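Classé dans : Travail et machines | Carnet de Mollutcombe

Ce que la pince nous demande

23 août 2018

J'écris ce billet en français parce que je l'ai promis à mes anciens collègues de cours. Ils me diront si les subjonctifs sont à leur place. Pour ceux qui ne me connaissent pas encore : je travaille chez Fellik, à Mollutcombe, où je prépare des colis de pièces détachées pour les petits appareils de cuisine. Je suis arrivé comme préparateur et je le suis toujours sur mon contrat, mais le mot ne décrit plus très bien mes journées.

Quand j'ai commencé, nous étions tous dans le hall. On recevait une feuille, on marchait jusqu'aux étagères, on prenait les joints, les ressorts, les petits sachets de vis, et on revenait à la table pour fermer le colis. Nous faisions 770 colis dans une journée normale. Le travail était fatigant pour les pieds et tranquille pour la tête. Je connaissais par cœur l'emplacement de 110 références et j'en étais assez fier, je l'avoue.

En avril, la direction nous a présenté le projet Moussa. Le principe est simple à dire : un bras doit apprendre à prendre les pièces souples, celles que l'ancienne machine laissait tomber ou pliait mal. Pour qu'il apprenne, il faut que des personnes fassent d'abord le geste, beaucoup de fois, avec une pince que l'on tient à la main. Ensuite les enregistrements sont relus sur ordinateur, et on marque le moment où la pièce est saisie, le moment où elle glisse, le moment où elle est posée. Le logiciel pour marquer s'appelle Enine. Il est lent le matin et il oublie parfois mes réglages, mais je m'y suis habitué.

On nous a demandé qui voulait essayer. J'ai levé la main assez vite, surtout pour mon genou.

Je voudrais raconter les premiers jours, parce qu'ils ont été plus difficiles que je ne le pensais. Avec mes doigts, je prends un joint sans y penser. Avec la pince, je devais réfléchir à l'angle, à la vitesse, à la hauteur du poignet. Le soir j'avais mal entre l'épaule et le cou. La formatrice me répétait d'aller doucement et de ne pas corriger le mouvement au dernier moment, et c'était justement ce que je faisais depuis des années au hall : corriger au dernier moment. Il a fallu désapprendre. Je crois que c'est le bon verbe.

Au bout de dix-huit jours, je faisais les gestes à peu près proprement. J'ai alors demandé à passer aussi du temps sur Enine. Une partie de l'équipe préfère rester seulement à l'ordinateur, une autre n'aime que la pince. Moi j'alterne. Après une matinée de pinces, s'asseoir fait du bien, et après deux heures de relecture je ne vois plus la différence entre un joint et un élastique.

Il y a une chose que je n'avais pas prévue. En relisant les enregistrements, on reconnaît les collègues. On ne voit pas leur visage, mais on reconnaît la façon d'approcher la pièce. Il y en a un qui hésite toujours un petit peu avant de fermer la pince. Une autre pose les objets comme si elle mettait la table pour des invités. Moi, paraît-il, je tourne trop le poignet à gauche. C'est assez intime, et je ne suis pas certain que nous ayons tous compris cela quand nous avons signé le papier.

Côté salaire, nous avons obtenu une prime d'environ 10 pour cent pendant la durée du projet. Après, on ne sait pas. J'ai posé la question deux fois en réunion et j'ai reçu deux fois une réponse très polie. Au hall, les départs ne sont pas remplacés. Personne n'a été renvoyé, je tiens à l'écrire. Mais quand je passe prendre mon café de l'autre côté, j'entends moins de voix qu'avant.

Ce qui change aussi, c'est la conversation. Au hall, on parlait en marchant, et mon français vient en grande partie de là. Les mots grossiers également. Maintenant nous sommes dans la salle au mur de briques, assis autour des tables blanches, chacun devant son écran ou tout près de celui du voisin. On parle plus bas. On se demande : « Tu dirais saisi ou touché, ici ? » Je trouve que c'est une belle question, mais on ne peut pas vivre toute la semaine avec elle. 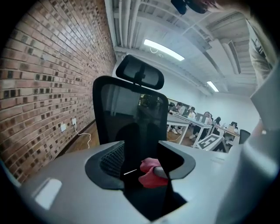

Mitiku Kassa trouve que je suis trop nostalgique. À son avis, le hall n'était pas si gai, les gens parlaient parce que le travail était ennuyeux, et ceux qui avaient mal au dos ne parlaient pas du tout. Ce qui l'inquiète se trouve ailleurs : une fois que le bras saura faire nos gestes, à qui appartiendront-ils ? « On te paie l'heure, m'a-t-il dit, mais le geste, ils le gardent. »

J'y ai pensé tout le chemin du retour, à vélo. Je n'ai pas de bonne réponse. Quand un ancien m'a montré comment ouvrir les sachets sans ciseaux, il ne m'a rien demandé en échange, et j'ai montré la même chose à d'autres. Mais l'ancien et moi, nous mangions à la même table. Je lui devais quelque chose et il le savait.

À la prochaine réunion, nous voulons proposer deux points. Le premier : que le temps passé sur Enine soit reconnu comme une formation, avec un certificat que l'on puisse montrer ailleurs. Le second : que chacun puisse demander le retrait de ses enregistrements s'il quitte Fellik. Pour le second, on m'a déjà dit que ce serait techniquement compliqué. J'ai demandé qu'on me l'explique par écrit, et j'attends la lettre.

Recevez les nouveaux billets par courriel : inscrivez-vous à la lettre du carnet. Désinscription possible à tout moment.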